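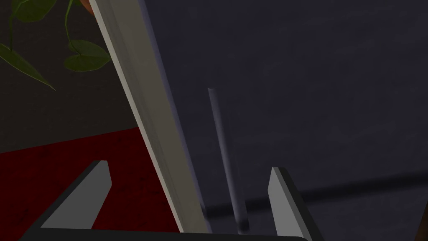
Has anyone fitted one of those Lovdale stick-on LED battens under kitchen cupboards and had it stay up? The box promises no wiring, no drilling and "a bright worktop in seconds", and I believe about half of that. The thing I'd be sticking up is a long, wide, beige-grey bar with a smooth, slightly glossy surface, and in my experience glossy things and sticky pads part company by December. It plugs into a socket and I can spare one of those. What I want to know is whether the pads hold, and whether I can join two end to end without an electrician.

Gus Castellanos

Mine lasted 11 weeks on the pads. The adhesive was fine, the cupboard wasn't — years of cooking grease on the underside. Wipe it with sugar soap, let it dry overnight, then stick. Or do what I did in the end and use the two small screws and clips that come in the bag, which the advert doesn't mention. As for joining them, mine came with a link lead and the leaflet allows up to 40 watts on one plug. Check yours, they may have changed it.

Recep Bozkurt

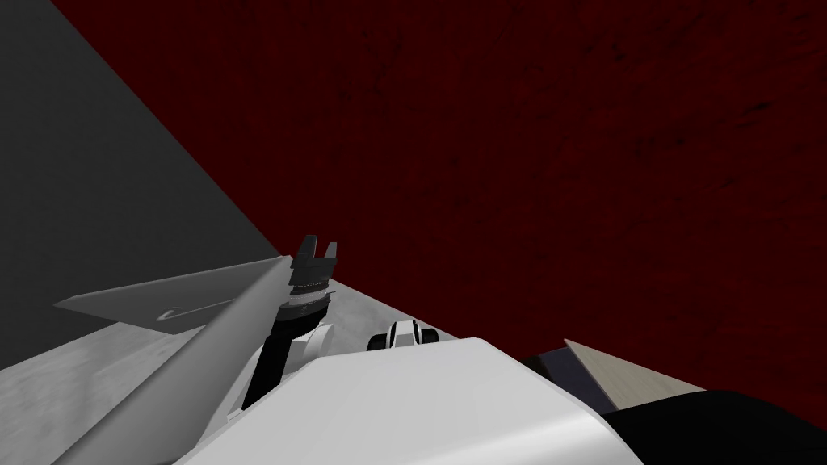 Dark red against grey, with a paler floor.

I'd be wary of "bright" on any of these boxes. Look for the lumens and ignore the rest. A strong colour like that red will swallow a lot of light and a pale one won't, so the same batten can look feeble in one kitchen and harsh in the next. I tried a Wuvham one for some 10 days and took it back. If your cupboards have a lip at the front, measure behind it before you buy.

Bülent Değirmenci

just get the Dursun ones, never had a problem

Yavuz Başaran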